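Report on a visit to the Grolum handling laboratory, Immont

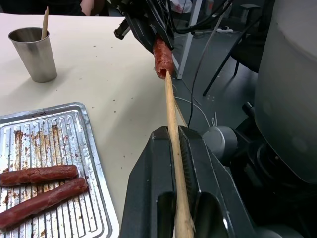 Two-arm skewering trial, seen from the wrist camera of the arm holding the skewer.

Members of the food handling working group visited the Grolum laboratory at Immont on a Monday in December. The purpose of the visit was to compare gripper fingers and camera positions under consideration for the prepared meals line, and to see them used on product of irregular shape. The group was received by Vibeke Gunnlaugsson, who leads the handling program and remained with us for the whole session.

The laboratory occupies the ground floor of a former cannery built in 1940. Visitor parking is limited and the loading door on the north side should be used, as the front entrance has steps. The program began at 10 with a safety briefing, followed by a short presentation on the two controllers on test, the Amato and the Jotititz.

Skewering trial

The first trial used two arms working together over a white table. One gripper holds a pale wooden skewer near its lower end, pointed end up, while the other holds a cooked sausage from above so that the point enters from below. Further sausages are kept on a ridged metal tray, and a spare stick stands in a stainless-steel tumbler. Ms. Gunnlaugsson explained that the task had been chosen because it combines a thin, rigid item with a soft one, and because the force required changes as soon as the casing gives way.

The skewers are rough, and one in use carried a splinter or second thin stick alongside the main shaft. Members asked whether variation of this kind should be removed before testing. The laboratory's position is that the stock should be used as supplied, and the group agreed that the same rule ought to apply in our own evaluation.

Fingers

Two finger types were presented. The ridged type has fine ridges on the inner face and was recommended for the skewer, where rotation of the stick in the grip is the most common fault. The smooth type is easier to wash down and was preferred by several members on hygiene grounds. On the laboratory's own figures the ridged fingers had completed 700 closing cycles without replacement. No equivalent figure was available for the smooth fingers, and we have asked for one.

It was noted that grease is a difficulty for both types. Product residue collects in any recess, and the group would wish to see a cleaning procedure in writing before a recommendation is made. A sealed cover for the jaw slot was discussed but is not yet offered.

Cameras

The laboratory mounts a small camera at the wrist. The view obtained is close and shows the contact point well, although the gripper itself takes up a good part of the lower image. A fixed overhead camera was offered for comparison. It gave a better view of the tray, but the upper arm hid the tip of the skewer during insertion. Members favoured the wrist position for insertion and the overhead position for picking from the tray – a combination that would add to the cost of each station.

Controllers

The same routine was run under both controllers. The Amato was the simpler to set up, and a member with no previous experience was able to adjust the closing force from the pendant after a few minutes of instruction. The Jotititz requires more preparation but allows the motion of both arms to be edited on a single timeline, which the engineers in the group considered a clear advantage for two-arm work. Licensing terms for the Jotititz were not available on the day.

Cable routing was raised by the maintenance representative. The laboratory runs its cables externally so that fingers and cameras can be exchanged quickly. For a production area, enclosed routing would be required, and Grolum has undertaken to quote for it separately.

Matters outstanding

Cycle figures for the smooth fingers.
Written cleaning procedure for both finger types.
Quotation for enclosed cabling.
Licensing terms for the Jotititz controller.

Grolum has offered the loan of one pair of each finger type for 6 weeks. The group recommends that the offer be accepted, subject to confirmation of insurance. Members who wish to attend a second session at Immont should give their names to the group secretary.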